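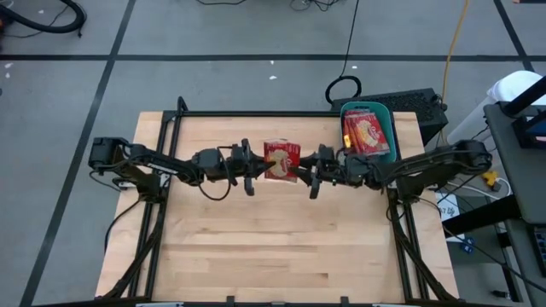
# Minutes – Nalitz Robotics Club, general meeting

November 6, 2024, after last class, in the club workshop

Chair: Arlindo Barros
Minutes: club secretary
Apologies: the Plorusex team lead (away at a work placement)

## 1. Previous minutes

Accepted with one correction. The spare servo order was placed by the electronics group, not the Gemitz group. The secretary will fix the copy in the shared folder.

## 2. Two-arm handover project (Jatoi team)

The Jatoi team reported on the snack task for the open day. The aim is for one arm to take a red snack package from the teal bin, bring it over the table, and pass it to the other arm, which sets it down at the front of the table. The two arms stay where they are, one at each end of the wooden top, so the handover has to happen near the middle where both can reach.

The team has recorded 200 handovers by hand control so far. They want 335 before they train again. Arlindo asked if the number could come down, as exams start soon. The team would prefer to keep it. The last model was trained on a smaller set and did poorly whenever the package was gripped low.

Points raised:

- The package is soft and folds if both grippers close at full force. The closing limit has been lowered on the receiving arm only. Members asked for the same limit on the giving arm and this was agreed.
- The giving arm sometimes lets go before the other one has a proper hold. The team will add a short pause and test it before recording any more.
- The bin has been shifting between sessions. It will be marked out with tape at the back right corner of the table. Whoever sets up checks it against the marks and writes this in the log.
- Picking from a full stack works better than picking the last few packages. Refill the bin before each session for now. The low bin case goes on the list for after the open day.
- Packages that have been squashed or split are to be thrown out and not put back in the stack. They are not to be eaten – this was asked.

There was a longer discussion about whether to count a run as a success if the package lands face down. The first-year members felt it should count. The Jatoi team said the judges last April marked on placement and the printed side had to be up. Left as is: face up counts, face down is logged separately.

## 3. Cables and floor

The loose cable under the forearm of the left arm was discussed. It has enough slack for full reach but hangs lower than it should. The electronics group will tie it up in two places and run the arm slowly through its whole range before anyone uses it for recording.

The yellow extension cord will be re-routed before visitors come in. Arlindo will ask the building office for a cord cover. The floor is to be swept at the end of each session by whoever is on the log.

Clamps on the front rail are to be checked for tightness every week. One member asked if the table should be bolted down. Not needed at present speeds.

## 4. Plorusex simulator

No report. Carried to next meeting.

## 5. Gemitz team – line follower

The Gemitz team has a working chassis and is waiting on wheels. They asked to use the workshop on the same evenings as the Jatoi team. Agreed, as long as the line follower is tested in the hallway while the arms are recording. The overhead lights have to stay on for the arm cameras, and the Gemitz team said this was fine.

## 6. Open day

Nine members have signed up to help. Three of them have not done the emergency stop training and cannot run the arms until they have. Training will be given by Arlindo at the start of the next build night.

The demo will run under hand control if the trained model is not ready. The Jatoi team would like the sign on the table to state which mode is in use. Moved and carried.

Visitors stay behind the tape. Someone has to stand at the utility cart at all times while the arms are powered.

## 7. Other business

- The club's centre-finding punch is missing. Please return it.
- A member asked about colour options for the club shirts. Deferred.

## Actions

- Jatoi team: closing limit on giving arm, release pause, bin marks, remaining recordings
- Electronics group: tie up left arm cable and test range
- Arlindo: cord cover, emergency stop training
- Gemitz team: send wheel invoice to the chair
- Secretary: correct previous minutes, print the mode sign

Next meeting same time and room, in two weeks.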